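報道関係の皆様へ

6/8/20
Anberg 株式会社

寝室で服を「しまう前」と「着る前」に置く場所を作ります
ハンガーラック「Torvik」、木製ハンガー「Wollex」、寝具「Himine」を同時に発売

家具と寝具の企画・販売を行う Anberg 株式会社は、寝室のための新しい商品として、金属製ハンガーラック「Torvik」、木製ハンガー「Wollex」、シーツと枕カバーのシリーズ「Himine」の三つを、本日より直営店とオンラインストアで発売いたします。三つのシリーズはそれぞれ別にお買い求めいただけますが、ベッドのそばで服を広げ、ハンガーに掛け、ラックへ移すという一つの流れの中で使うことを考えて、同じチームが開発いたしました。
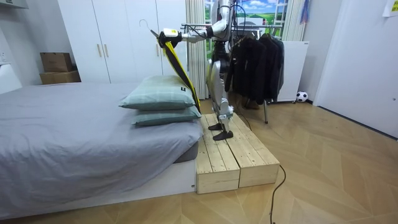
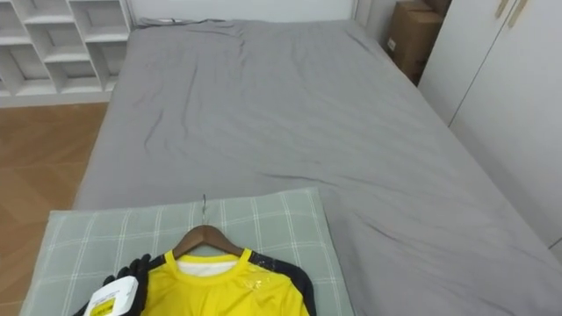
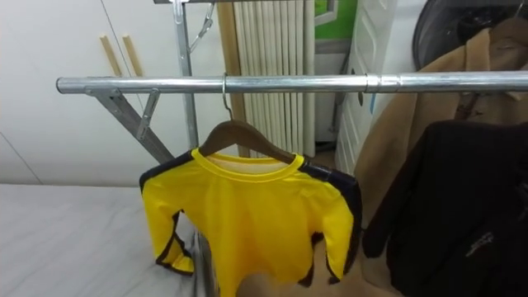 灰色のシーツを掛けたベッドと、ハンガーに掛けた黄色と黒の服。

■ 開発の背景

日本の住まいの寝室では、クローゼットが壁の中に組み込まれていることが多くあります。扉を閉めると部屋がきれいに見えますので、私たちもこの形の収納が好きです。しかし、毎日の服をよく見ますと、クローゼットの中に入れるにはまだ早い服と、クローゼットから出したけれどまだ着ていない服が、いつも部屋の中にあります。

たとえば、一度だけ着た上着、明日の朝に着る予定のシャツ、取り込んだばかりの洗濯物、旅行かばんに入れるかどうか迷っている服などです。これらの服は、椅子の背、ドアの取っ手、そして一番多くの場合にはベッドの上に置かれます。夜になって眠る時間が来ると、服はベッドから椅子へ移り、朝になると椅子からまたベッドへ移ります。

当社の商品企画チームは、この「途中の服」を新しい商品の出発点といたしました。最初に考えたのは、ふたの付いた大きな箱でした。次に、ベッドの足元に置くベンチも試作いたしました。箱の場合には服にしわが付き、ベンチの場合には服が重なって、下にある服を忘れてしまうことが分かりました。そこで、掛けるという一番古くて簡単な方法に戻りました。

ただし、ラックを部屋のすみに置くと、ベッドで服を広げてからラックまで歩くことになります。試作品を使った社員の多くが、この短い距離のために服をベッドに残してしまいました。Torvik は、ベッドのすぐ横に立てて使うことを基本の使い方として設計しております。

■ ハンガーラック「Torvik」について

Torvik は、鋼管のレールと支柱を組み合わせるハンガーラックです。表面は光沢のある銀色の仕上げで、レールの端は開いた形のままにしております。開発の途中では、レールの端に黒い樹脂のキャップを付ける案もありましたが、白い壁や白い扉の前に置いたときに黒い点だけが目立ちましたので、標準の仕様には入れませんでした。キャップをご希望のお客様には、別売りの部品としてご用意しております。

レールは一本の長さが 900 mm です。一本だけで使うこともできますし、継ぎ手を使って二本をつなぎ、ベッドの側面に沿って長く伸ばすこともできます。継ぎ手の部分はレールより少しだけ太くなります。ハンガーを横にすべらせるとき、この部分で小さな段を感じることがありますが、手を止めずに通すことができる高さに調整いたしました。段を完全になくす方法も検討しましたが、その場合には組み立てに専用の工具が必要となるため、採用しませんでした。

支柱とレールのあいだには、斜めの支えが入ります。この支えは灰色の金属で作り、レールの下に小さな金具で固定します。斜めの支えがあることにより、厚手のコートを片方の端に寄せて掛けた場合にも、レールの揺れが小さくなります。支えの向きは、部屋の左右どちらに壁があるかによって、組み立てのときに選んでください。

組み立ては、二人で行うことをおすすめいたします。説明書は日本語と英語の二つの言語で書きました。文章をできるだけ短くし、図を大きくしております。ねじは使う場所ごとに小さな袋に分けて入れ、袋と図に同じ記号を付けました。すべてのねじを最初から強く締めないで、形が出来上がってから順番に締めてください。

■ 木製ハンガー「Wollex」について

Wollex は、茶色の木に細い金属のフックを組み合わせたハンガーです。肩の線はゆるやかに下がり、表面はなめらかに磨いて仕上げております。

私たちがこのハンガーで最も長く時間を使ったのは、肩の先の形です。先が細いハンガーは、丸い首のシャツに下から入れやすいのですが、一晩掛けておくと肩に小さな山のような跡が残ります。先が太いハンガーは跡が残りにくいのですが、首の小さい服には入れにくくなります。Wollex では、首を通る途中の部分を薄くして、肩に当たる先の部分にだけ丸みを付けました。

スポーツ用の長袖のシャツのように、軽くてすべりやすい生地の服は、木のハンガーから落ちやすいというご意見をよくいただきます。Wollex の表面には、すべり止めのゴムを付けておりません。ゴムは時間がたつと色が変わり、服にも色が移る心配があります。その代わりに、肩の傾きを従来の当社のハンガーよりも少し小さくいたしました。首の広い服については、片方の肩が落ちることがございますので、一番上のボタンを留めてからお掛けください。

フックは細い形です。太いフックはしっかりして見えますが、何本ものハンガーを狭い場所に並べたとき、フックどうしがぶつかって音が出ます。寝室では朝の早い時間に服を選ぶ方もいらっしゃいます。となりで眠っている方のことも考え、細いフックを選びました。

なお、Wollex は天然の木を使用しておりますので、木目と色の濃さは一本ごとに異なります。同じ色のものをそろえて選ぶことは、恐れ入りますが、オンラインストアではお受けできません。店頭では、ご自由に並べてお選びください。

■ 寝具シリーズ「Himine」について

Himine は、マットレス用のフィットシーツと枕カバーのシリーズです。今回は、シーツに明るい灰色、枕カバーに淡いセージグリーンの細かい格子柄を用意いたしました。

シーツを無地の灰色にしたことには、眠ることのほかにもう一つの目的があります。ベッドは、多くのご家庭で、服を広げて見るための一番大きな台になっています。白いシーツの上では白いシャツの形が見えにくく、濃い色のシーツの上では紺や黒のズボンが見えにくくなります。明るい灰色の上では、黄色のような強い色も、黒も、白も、それぞれの形がよく見えました。開発チームは、自分たちの家から服を持って来て、いくつもの色のシーツの上に置いて比べました。

フィットシーツは、厚みのあるマットレスにも角まで掛けることができるように、側面の布を長く取りました。アイロンは必要ありません。マットレスに掛けたあと、手のひらで中央から外側に向けて軽くのばしてください。浅いしわは残りますが、私たちはそれを布の自然な表情と考えております。しわを完全に消したいお客様のためには、より厚い生地のシーツが当社の以前からのシリーズにございます。

枕カバーの格子柄は、遠くから見ると無地に近く、近くで見ると細い線が分かるという濃さにいたしました。枕を二つ重ねて置いても、柄が強くなりすぎません。服を広げるときには、枕を足元の側へ移して重ね、その横で作業をすることもできます。シャツの首と肩を枕の上に乗せると、少し高さが出ますので、ハンガーを持ちやすくなります。この使い方は、試作品を家で使った社員から教えてもらいました。

洗濯は、シーツと枕カバーを同じネットに入れないでください。枕カバーは裏返して洗うと、格子の線の色が長く保たれます。乾燥機は低い温度でお使いいただけます。

■ 三つのシリーズを一緒に使う

当社がおすすめする順番は、とても簡単です。まず、ベッドの上に服を一枚ずつ広げます。次に、服の向きをそろえてハンガーを入れます。最後に、ベッドの横のレールに掛けます。長袖の服は、袖をまっすぐ下に落としてから掛けると、翌日の形がきれいです。

ラックをベッドのすぐ横に置きますと、長い服の袖やすそがマットレスに触れることがあります。清潔な服であれば問題はありませんが、外で着た上着を掛ける場合には、レールの中でベッドから遠い側をお使いください。当社の社員の中には、レールの継ぎ手を境目として、片方を外で着た服、もう片方をこれから着る服に分けている人もいます。継ぎ手の位置に小さな札を下げるだけで、家族にも分かりやすくなったそうです。

また、クローゼットの扉の前にラックを置く場合には、扉を開けるための空間を必ず残してください。扉が手前に開く形か、横に動く形かによって、必要な空間が大きく変わります。お買い求めの前に、扉を一番大きく開いた状態で床に紙のテープを貼り、その外側にラックの脚が入るかどうかをお確かめください。店頭では、同じ大きさの型紙を無料でお渡ししております。

■ 商品企画責任者 Isabelle Boychuk のコメント

「私が日本に来て最初に借りた部屋には、大きくて白いクローゼットがありました。私はとてもうれしかったのですが、一週間後、服は全部ベッドの上にありました。クローゼットが悪いのではありません。私は毎朝、服を三枚くらい出して、鏡の前で考えて、一枚を着ます。残りの服を戻す時間がありませんでした。

Torvik を作るとき、私はチームの皆さんに、立派な家具を作らないでくださいとお願いしました。立派な家具は、お客様が来たときには良いですが、朝の七時には少し重たいです。レールがあって、手を伸ばせば届く。それで十分だと思います。

ハンガーについては、チームの中で意見が分かれました。私は太いフックが好きでした。今でも少し好きです。でも、夜に静かな部屋で両方を鳴らしてみて、細いフックに決めました。

Himine の格子柄は、最初の見本ではもっと緑が強かったです。工場の方が、色を薄くした見本を頼んでいないのに一緒に送ってくださいました。箱を開けて、全員がそちらを手に取りました。とても感謝しています。」

■ 試用の結果から変更した点

発売の前に、当社は社員とその家族の寝室で試作品を使用いたしました。集まった意見により、次の点を変更しております。

レールの高さ
最初の試作品では、ワンピースや長いコートに合わせて高くしておりました。背の低い方から、腕を上げ続けると疲れるという意見がありましたので、高さを二つの段階から選べるようにいたしました。組み立てたあとでも変更ができますが、服をすべて外してから行ってください。

支柱の脚
床を傷つけないように、脚の裏にフェルトを貼りました。畳の部屋でお使いになる場合には、脚の下に板を敷いてください。

シーツのタグ
洗濯表示のタグを、足元の側の角に一つだけ付けることにいたしました。暗い部屋でシーツを替えるときに、手でタグをさわると向きが分かります。

包装
Wollex の包装を、一本ずつの袋から紙の帯に変更いたしました。紙の帯は、はさみを使わずに外すことができます。

■ 今回の発売に含まれないもの

開発中に、車輪の付いた Torvik も検討いたしました。部屋の中で動かすことができるのは便利ですが、ベッドの横で服を強く引いたときに本体が動いてしまいましたので、今回の発売は見送りました。ご要望の声が多い場合には、あらためて検討いたします。

子ども用の小さい Wollex は、現在準備をしております。Himine の掛け布団カバーは、10月に発売する予定です。色は今回のシーツと同じ明るい灰色で、枕カバーと同じ格子柄のものも用意いたします。

■ 発売の概要

商品名:ハンガーラック Torvik
構成:レール、支柱、斜めの支え、取り付け金具、継ぎ手(二本用のみ)
レールの長さ:一本 900 mm
仕上げ:銀色(光沢)
初回の生産数:1,000 台

商品名:木製ハンガー Wollex
材料:天然木、金属(フック)
販売単位:一本から

商品名:寝具シリーズ Himine
種類:フィットシーツ、枕カバー
色:明るい灰色(フィットシーツ)、セージグリーンの格子柄(枕カバー)

販売店:Anberg 直営店 11 店舗、および Anberg オンラインストア
配送料:オンラインストアでのご注文一回につき 900 円(税込)
価格:各商品の価格は、店頭とオンラインストアに掲載しております。

初回に生産した Torvik がなくなった場合、次の入荷までお時間をいただくことがあります。入荷の予定は、オンラインストアの商品ページでお知らせいたします。お電話でのお取り置きは、お一人様一台まで承ります。

■ 店頭での展示について

直営店では、三つのシリーズをベッドと一緒に展示いたします。展示のベッドには Himine を掛け、その横に Torvik を立てております。お客様ご自身の服をお持ちいただき、Wollex に掛けてお試しいただくことができます。特に、首の形が特別な服、肩の幅が広い上着、とても長いコートをお持ちの方は、どうぞご遠慮なくお持ちください。

展示品の組み立て方をご覧になりたい方には、店員がレールを外してご説明いたします。お時間がかかる場合がございますので、あらかじめお店にご連絡をいただけますと幸いです。

店舗によっては、展示の広さのため、レールを一本だけで組み立てている場合がございます。二本をつないだ状態をご覧になりたい方は、お越しになる前に、お近くの店舗までお問い合わせください。

■ 取り扱いのお願い

Torvik のレールに、お子様がぶら下がらないようにご注意ください。ぬれた服を長い時間掛けることは、お避けください。金属の部分が汚れたときには、やわらかい布を水でぬらして固くしぼり、ふいたあとで乾いた布をお使いください。研磨剤の入った洗剤は、光沢が失われますのでお使いにならないでください。

ねじは、使い始めてから一か月後に一度、ゆるみがないかをお確かめください。部品をなくされた場合には、部品だけのご注文もお受けいたします。説明書の最後のページに、部品の名前と記号の一覧がございます。

■ Anberg 株式会社について

Anberg 株式会社は、寝室と玄関のための家具、寝具、小物を企画し、直営店とオンラインストアで販売しております。商品の数を急に増やさないこと、部品を長く保管することを会社の方針としております。以前に販売した家具についても、修理のご相談を受け付けております。

■ 報道関係の皆様からのお問い合わせ

Anberg 株式会社 広報係
担当:Isabelle Boychuk(商品企画責任者、広報兼任)

商品の貸し出し、取材、店舗での撮影のご希望がございましたら、当社ウェブサイトの報道関係者専用フォームよりご連絡ください。貸し出し用の Torvik は、組み立てた状態と、箱に入った状態のどちらでもお送りできます。取材は日本語、英語、フランス語でお受けいたします。

本資料に記載した内容は、発表した日の時点のものです。商品の仕様は、改良のために予告なく変更する場合がございます。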